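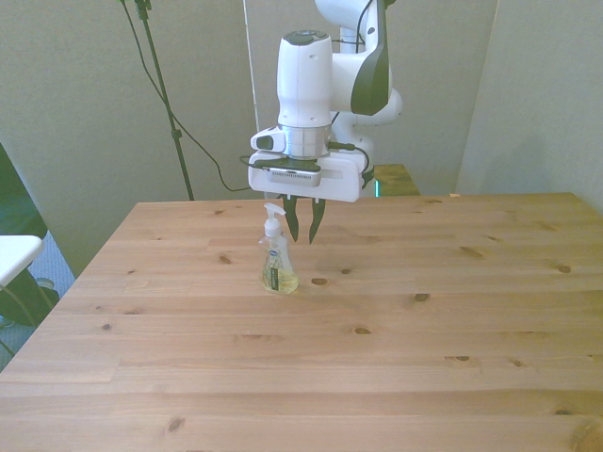 Kercombe Pine Worktop Panel
Product code 907
Manufactured by Grurkero. Supplied to schools, workshops and offices through Griffiths.

The Kercombe panel is a solid softwood top for benches, desks and study tables. It is made from narrow pine boards glued edge to edge, planed on both faces and sanded before packing. The panel is sold unfinished unless a factory oil finish is requested at the time of order.

Specification
Material: European pine, edge-glued
Thickness: 21 mm
Faces: both sanded, one selected as the show face
Edges: square as standard, rounded on request
Finish: none, or Mesidex clear oil
Packing: 2 panels per carton

Appearance and grading
Pine is a natural material and no two panels will match exactly. Color ranges from pale straw to a warmer tan within a single panel, and the difference may be more noticeable before a finish is applied. Sound knots are permitted on the show face. Loose knots, open splits and resin pockets are not, and any panel supplied with these defects will be replaced. 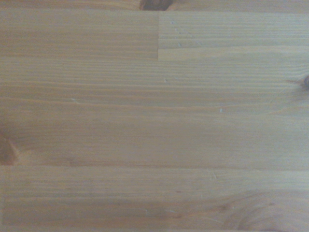
Customers who need several tops of similar color should order them together and state this on the order form. Panels will then be selected from one production batch where stock allows. Matching to an earlier delivery cannot be guaranteed.

Storage and fitting
Panels should be stored flat, off the floor and in their wrapping. They should be left in the room where they will be used for 7 days before fitting. Solid wood expands and contracts across its width, and fixings must allow for this movement. Slotted brackets are recommended and may be ordered separately. Panels should not be glued directly to a metal frame.

Finishing and care
Unfinished panels must be sealed on both faces and all edges before use. Two thin coats of Mesidex clear oil are suitable for most indoor settings – a third is advised where drinks or paints are in regular use. Wipe up spills promptly and clean with a damp cloth. Light scratches may be sanded along the grain and oiled again.

The panel is not suitable for outdoor use or for surfaces around sinks.

Ordering
Orders and requests for cut sizes should be sent to Trinidad Barrios in the Griffiths sales office. Cut panels are made to order and cannot be returned unless faulty. The factory oil finish adds one week to delivery.

Page last revised August 8, 2018.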